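How to Record Good Hand-Held Gripper Examples with Soft Toys

Posted Sep 29, 2019 by Visitación Cantero

Hello again! A lot of you wrote to me after the August post on folding cloths, asking how we handle things that flop, fuzz and stretch, so I have finally sat down with a big cup of tea to write up our soft toy routine at Mimmont. It is the same routine Iñaki Cabello taught me when I joined, with a few habits of my own mixed in (he will spot them, I'm sure).

You will need a pair of hand-held grippers, a clear table, one basket, and a soft object with some small part you can pinch. We save our recordings in Pumov, but any tool that keeps the camera views lined up in time will do fine.

Step 1. Set the table

Put the basket to one side and leave yourself plenty of room in front. Run the cables out to the sides so they don't cross the spot where you'll be working. I like to do one slow pretend run with my arms before I record anything, just to feel where the cables pull.

Step 2. Pick your pinch point

Turn the toy over in your hands for a minute before you start. Ears, tails, pompoms and loose edges all make good places to grab, and the learner needs to see plenty of them. Write down which one you chose, and stay with it for 5 examples before you switch to another.

Step 3. Close slowly and hold

Bring the open fingers to either side of the part you picked, then squeeze the trigger gently, as if you were picking up a ripe berry. Keep the toy low over the table while you do this, and let your two hands share the work if it's a floppy one!

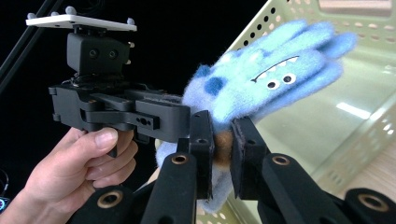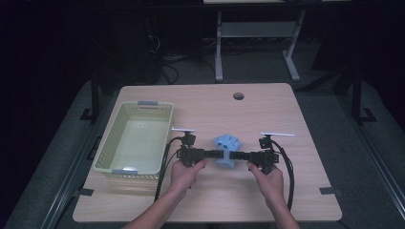 Step 4. Place it and let go

Carry the toy over to the basket at an easy, even speed, lower it in, and open the fingers all the way. Then hold still for 2 seconds before you stop the recording. I used to skip that little pause, and I lost a whole afternoon of work to endings that were chopped off too early.

Step 5. Look through what you have

Play back every example the same day, while you still remember it. Keep the slightly clumsy ones where you missed and tried again, but give them their own label. Our last soft toy set came to 173 examples, and 80 of those were second tries, which Iñaki was very happy to have.

If your fingertip pads have picked up fluff, wipe them with a barely damp cloth and let them dry before the next round.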